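Frequently Asked Questions - The Fenville Swap Shelf Newsletter

I get the same handful of emails every week, and I love getting them, but my inbox has started to scare me a little. So I sat down with a big iced coffee and wrote out the answers. If yours isn't in here, write to me anyway!

What is the swap shelf, exactly?

It's a neighborhood food swap. You bring something you grew, baked, canned or bought too much of, and you take home something somebody else brought. We meet in the back room of the old Gerlach building in Fenville, and I put out a little newsletter that goes with it (recipes, what's ripe, who has too many cucumbers). The newsletter started as one sheet of paper taped to a door and now it has actual page numbers, which still makes me giddy.

Do I have to live in Fenville?

Nope. We get people from Denov all the time, and a few who drive in from farther out because they've heard about the plums. If you can get here, you can swap.

How does the swapping work? Is it one for one?

Pretty much, but we're loose about it. A jar of jam for a loaf of bread is an easy trade. A single lemon for a whole pie is going to get you a look. If you're not sure what your stuff is worth, put it out and see who comes over to talk to you. I once brought a grocery bag of rhubarb and went home with eggs, two tomato seedlings and a pepper mill, and I still think about that pepper mill.

Can I just buy things?

No, sorry. There's no money at the swap at all. If you want to buy produce, the farm stand on the Denov road is lovely and they'll be happy to see you. I keep the swap money-free because the second there's a price on something, people stop chatting, and the chatting is half of why I do it.

What can I bring?

Fruit, vegetables, herbs, bread, cookies, dry goods in sealed packages, eggs in a clean carton, honey, jam, seeds, seedlings, cut flowers. Jam and pickles need a label with what's in them and when you made them. Baked goods need a list of ingredients - please, please write down nuts, even if it's only a pinch of almond flour.

What can't I bring?

No raw meat or fish. No home-canned low-acid stuff like green beans, soup or corn, even if your grandmother did it that way for fifty years and you all lived. No opened packages. No wild mushrooms, and I don't care how sure you are. Milk and soft cheese are out too in summer, as the room gets warm and we only have the one little fridge.

How should I set out my things?

Wash off the worst of the dirt, pull off the sad leaves, and use something shallow so people can see what's there without digging. Deep buckets are where peaches go to get bruised. I'm a big fan of a low basket, and it makes even plain old potatoes look like you tried. Keep fruit and vegetables apart if you have both, and put a name by each one. People at a swap are moving fast and talking the whole time, and they'll read one big word before they'll read your beautiful little card.

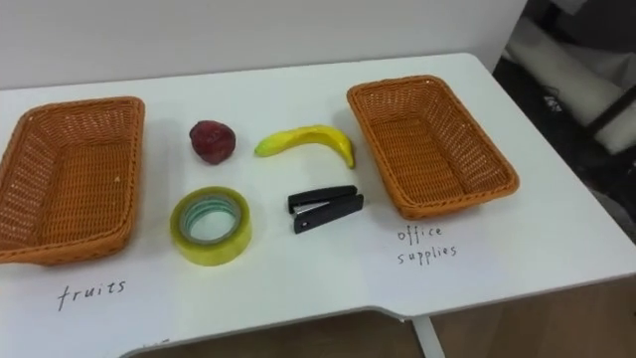 Page 10

If you're writing your labels, keep them short. "Fruits" is fine. "Plums, sweet" is even better. Save the long story about the tree for when somebody asks, and somebody always asks.

Do you lend out baskets?

We have a few in the closet, first come, first served. Please shake out the crumbs before you put them back. If you want to get your own, thrift stores are full of them, usually stacked up high over the picture frames where you have to ask someone tall. Woven ones are nice for airflow, but line them with a dish towel if you're carrying berries, or your car seat will find out.

How do I clean a wicker basket that got sticky?

Oh, I've done this one a lot. Knock out the loose bits, then brush it with a soft toothbrush and warm water with a drop of dish soap. Don't soak it. Rinse it quickly, pat it with a towel and let it dry in the shade with plenty of air, upside down if you can prop it up. Jam takes two rounds. If it smells musty, a day outside with some baking soda in the bottom usually does it. I've had baskets I was ready to throw out come back looking great!

What should I do with fruit that's too ripe to swap?

Bring it anyway and put it on the "use today" end. There's a group of us who make jam and we're not picky about looks. At home, I slice it, freeze it flat on a cookie sheet, and tip it into a bag when it's hard. Bananas I freeze whole, in the peel, and then I forget about them until there's no room left for ice cream.

How should I store fruits and vegetables at home?

Short version: apples in the fridge if you want them crisp, and away from your greens, as apples make other things ripen faster. Tomatoes on the counter until they're ripe. Potatoes and onions somewhere dark and cool, but in separate spots. Berries go in the fridge unwashed, and you rinse them right before you eat them. Peaches stay out until they give a little when you press near the stem, then in the fridge and eat them soon. Cucumbers I keep on the top shelf near the front, where it's not so cold, and they're much happier.

Is there a recipe for the plum cake?

You people and the plum cake! Yes, it ran in the June issue. It's a plain butter cake with halved plums pushed in cut side up and a lot of cinnamon sugar on top. The trick is to leave it alone until it's fully cool, which I can't do, so mine always falls apart.

How many people get the newsletter?

We printed 96 copies of the very first one and I gave half of them to my own relatives. Now we print 1,000, and they go out to the library, the hardware store, the laundromat and anywhere else in Fenville and Denov that will give me a corner of the counter. If your shop has a corner, I want it.

Can I send in a recipe or a tip?

Yes, please! Keep it to one page, tell me how many it feeds, and say "a medium bowl" if you mean a medium bowl. I test everything I print, so it can take me an issue or two. I won't print anything copied out of a cookbook, even a really old one.

Can I bring my kids?

Absolutely. They tend to be the best traders in the room. There's a low table for them with crayons and scrap paper, and they can make labels if you need an extra hand. Spelling is up to them.

Can I bring my dog?

I'm sorry, no, not inside. There's a shady rail out front and a water bowl.

What happens to the leftovers?

Anything good goes to the community fridge on the same day. Anything past saving goes in the compost, and the compost goes back to the garden beds behind the building, so come get a bucket in spring if you want some. Bring your own bucket. I'm still missing two of mine.

When is the next swap?

July 11, 2020, doors at 10 in the morning. Come early if you're after stone fruit, and bring a bag with handles. We'll prop the side door open for air and spread the tables out so you're not bumping elbows the whole time.

Related pages
Plum cake, the June version
How to label jam so people will take it
Too many cucumbers: what I made
Zarketti squash - is it worth the garden space?
Where to pick up the newsletter in Denov
Seed swap notes and leftovers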